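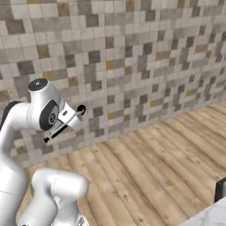 How many demos before my sim arm stops opening the wrong drawer?

Asked by Ro-un Maeng, 21 December 2025

I'm collecting demonstrations in a simulated kitchen for a behaviour cloning policy. Single arm, parallel gripper, position control. The task is "open the drawer", a thing I have been doing since I was two without any formal training.

So far I have 71 demos, all teleoperated by me with a gamepad. Training loss looks lovely. It looks so good that I took a screenshot and sent it to my sister. Then I roll the policy out and one of these happens:

1. It goes to the right drawer, stops short of the handle, closes on nothing, and pulls that nothing backwards with great confidence.
2. It goes to the drawer next door and opens that one perfectly.
3. It hovers. I've let it hover for the whole episode. It seems happy.

Success rate over 30 rollouts is two. One of those two was a failure of type 2 where I'd put the wrong target in the config, so depending on how strict you are it might be one.

Setup, in case it matters: the kitchen layout comes out of Pan, our in-house scene generator, which shuffles tile colours and cabinet finishes. I'm recording camera views, joint positions and gripper state. The arm starts from the same pose every time. I throw away any demo where I fumbled, and there were plenty, as I'm not gifted with a gamepad.

My supervisor's view is "get more data". Before I give up the rest of the summer to a drawer, is that the right answer? And if it is, how many more?

Comments on the question

Botond Bíró: What's the language instruction or goal input? If the policy isn't told which drawer, 2 isn't a bug, it's a fair guess.

Ro-un Maeng: There's a one-hot for the target drawer. I checked that it's in the dataset. I did not check that it changes. I'm going to go and check that it changes.

Ro-un Maeng: It changes. But I've just plotted it and most of my demos are the same drawer, because it's the easy one to reach. So that's embarrassing.

Answer from Katalin Sárközi (accepted)

More data, yes, but please don't sit down and record the same demo another few hundred times. I did that once at Gruketti for a dishwasher door and ended up with a very large, very expensive recording of my own habits.

Taking your failures in turn.

Closing on nothing. Classic drift. Your demos all start from one pose and you've binned every wobble, so the policy has only ever seen a perfect approach. The first time it ends up a centimetre off the path it's somewhere it has never been, and it does what it would have done at that point in the timeline. Two fixes. Randomise the start pose, and I mean properly, elbow and all, not a polite jiggle of the wrist. Then keep the demos where you fumbled and recovered. The recovery is the most useful thing in your whole dataset and you've been putting it in the recycling. Trim out the fumble itself if you like and keep everything from the moment you start correcting.

Wrong drawer. You've answered this yourself in the comments. If one drawer dominates, the network can get that lovely loss while mostly ignoring the one-hot. Balance the targets at collection time. Have the script choose the drawer and display it, and don't let yourself skip the awkward ones. You will want to skip the awkward ones.

Hovering. Look at your pauses. People on a gamepad stop just before contact to line things up, and every one of those frames teaches "near the handle, do nothing". Drop frames where the commanded motion is under some small threshold, but leave the ones where the gripper is opening or closing or you'll chop out the grasp. Predicting a chunk of actions instead of a single step helps a lot as well.

One more. Check the gripper camera view at the moment of grasp. If the fingers hide the handle in the only view that's close enough to see it, the policy is working from memory, and it hasn't got one.

As for how many, I can't give you a number and I'd be suspicious of anyone who did. Train on half of what you have, then all of it, and compare rollouts. If success climbs, keep collecting. If it's flat, what you're collecting is the problem.

Answer from Botond Bíró

Agree with most of the above. I'd add: stop looking at the loss. Unframe the screenshot. Validation loss on demos tells you very little about closed-loop behaviour, and I've had the best checkpoint by rollout be one I nearly deleted.

Also do the rollouts from a fixed list of seeds. If you're sampling a fresh kitchen every time then your 30 rollouts this week and your 30 next week aren't the same exam, and you'll spend March chasing an improvement that was an easy batch of layouts.

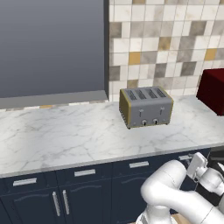

Sosina Shiferaw: Should the failed demos be kept on disk at all if they're not going into training?

Botond Bíró: Keep them, in a separate folder with a success flag in the metadata. They cost you some storage and they're handy later for training a success detector, or for working out which layouts give the operator trouble. Just make sure the loader filters on the flag and doesn't rely on the folder name. I've seen a folder get renamed "good_final" with everything in it.

Noémi Illés: We version ours at Nadusport by date and operator. Operator turned out to matter more. One of us approaches every handle from the left and the policy picked it up straight away.

Answer from Noémi Illés

have you tried Flumetti? it generates the demos for you from a few seed ones. worked for me on a door, not a drawer, but a door is sort of a drawer

Comments on this answer

Katalin Sárközi: A door is not sort of a drawer. The handle travels in an arc. But generating variations from a handful of clean seeds is a reasonable idea here, as long as the seeds cover all the targets and someone replays the output in the sim and throws out the ones that miss.

Noémi Illés: ok a door is a drawer that turns

Ro-un Maeng: Update for anyone finding this later. Balanced the targets, randomised the start pose, filtered the idle frames. No extra demos beyond replacing a pile of the easy-drawer ones. It now goes to the correct drawer nearly every time. It still misses the handle more than I'd like, but it misses the correct handle. Recording the recoveries next.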